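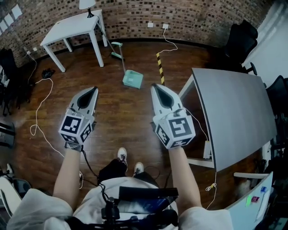
Annelies Smits wrote in after the last entry to ask whether a parquet floor should ever be washed, or whether the broom is enough. In her experience a damp mop leaves the boards dull by the end of the season, and she has gone back to sweeping alone. Her question deserves a fuller reply than the comment box allows, and the present entry is intended to provide it.

The office on the ground floor is 300 square feet, laid throughout in reddish-brown parquet with a high gloss. One wall is curved and built of brown and tan brick. These two facts determine nearly everything about how the room is kept. Gloss shows dust in the afternoon light that a matte floor would conceal, and old brick sheds a fine grit that collects along the foot of the wall. Grit is what scratches the finish. Water, in modest amounts, has done far less harm over the years I have had charge of the room.

My practice is therefore as follows. The floor is swept each evening before the lamp is turned off. Sweeping begins at the brick and proceeds outward, with short strokes, so that the grit is drawn away from the wall and is not pushed into the joints between the blocks. The mint-green broom and its dustpan are kept in the room itself. They were formerly stored in the hall closet, and during that period the floor was swept perhaps twice a week, whatever the schedule said. I would recommend to any reader that the tools remain within sight of the work. The dustpan has a long handle, which spares the back, and the pair cost less than a lunch.

Washing is done once a month with a mop wrung out until it no longer drips. I use the Zotard floor soap at half the strength given on the bottle. Ms. Smits may find that her dullness is a film of soap and that a second pass with plain water removes it. Ademir Quintana, who refinished the floor, advised against any product containing wax, and I have followed that advice without exception. The refinishing came to $3,779, including the repair of a patch near the door where the blocks had lifted. It is a sum I do not wish to spend again soon.

Furniture has been kept to a minimum on the brick side. The small white table stands there on four legs, and it was chosen in preference to the cabinet that preceded it. A cabinet with a solid base cannot be swept beneath, and when the old one was finally moved the dust behind it was a discredit to all of us. The table holds a lamp with a white shade and a black base. I am satisfied with the lamp. The bulb that came with it was far too bright for evening use and has been replaced with a softer one.

A curved wall does present a difficulty in the placing of furniture, for a straight-backed table never sits flush against it. The gap is wide enough to lose a pencil in. Mirela Andrade suggested a shaped wooden strip to close it, and a sample was cut, but it trapped grit and was taken out again in August. The gap has been left open. A broom held at a slant reaches most of it, and the vacuum nozzle reaches the rest.

There remains the question of cords. The brick carries two white outlets, and drilling for others was ruled out on account of the mortar, which has been patched in several places and is darker where the work was done. Cords accordingly cross the floor at times. They should be lifted before sweeping and never swept around, as the broom will otherwise leave a line of dust beside each one. The yellow-and-black tape on the floor is to be treated with similar care. Its edges take up dirt, and any tape left on a glossy finish for too long may leave adhesive behind. A cloth with a little warm water and patience is the correct remedy. Scrapers of any kind are not permitted in the room.

Neville Hartley has asked for a word on felt pads. They are fitted to all four legs of the table and are inspected when the floor is washed. A pad that has picked up grit is worse than no pad and should be thrown away. The pads are sold in packs of 80, and one pack has lasted us well.

Further correspondence on parquet is welcome. The matter of the front stairs, which several readers have raised, will be taken up when the new runner has been delivered.

Last updated: August

Related entries
On the Cleaning of Lampshades
The Hall Closet, Reorganized
Brick Dust and Its Management
A Note on Felt Pads and Chair Legs
Choosing a Runner for the Front Stairs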